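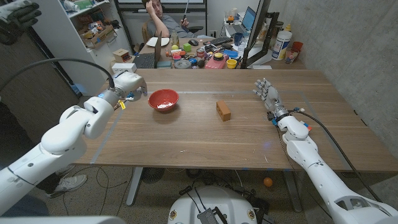
What Changed at the Packing Benches

The Wamau site of Prarnow employs 73 people, and I have supervised the kitting section there for most of my working life. Kitting means placing small parts and household goods into trays, in a set order, before they are shipped to stores. Two years ago all of it was done by hand. Management has since decided that part of it will pass to two-armed robots, and that the section's own staff will take part in preparing them.

I was asked to release staff for this preparation at Keltau, and I agreed on the condition that their pay grade would not be reduced. That condition was met in writing. Twelve weeks later, I can set down some observations of my own, which are not those of the company.

The tasks are small. An area is taped off on a wooden table, a bowl and an orange block are placed inside it, and an arm reaches in. People who have packed thousands of trays are asked how they would pick up the block, and from which side. Most of them had never been asked to put this into words. Several found it tiring at first, more so than an ordinary shift. 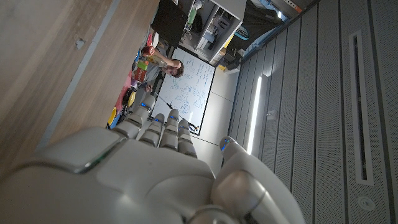 Posted by Keltau Notes, in Work and Automation, May 2021

The hand with the blue lights at its fingertips has received the most attention from my section. Staff tend to compare it with their own hands, and the comparison raises a fair question about what will be left for them to do. The present plan moves 29 positions from packing to checking and setup. Checking is lighter on the back and shoulders, but it is also quieter work, with less talk between benches, and some of my longest-serving colleagues have told me they will miss that.

Training is the second concern. The Amoah course runs to 100 hours and assumes a comfort with screens that is not evenly shared. I have requested that it be given during paid hours and in smaller groups. The first request was granted. The second is under review until July.

The section filled 2,290 trays by hand last week, and orders continue to arrive at the usual rate. The rota for the next period has been posted beside the time clock, and staff who wish to change their training slot should do so before it is closed.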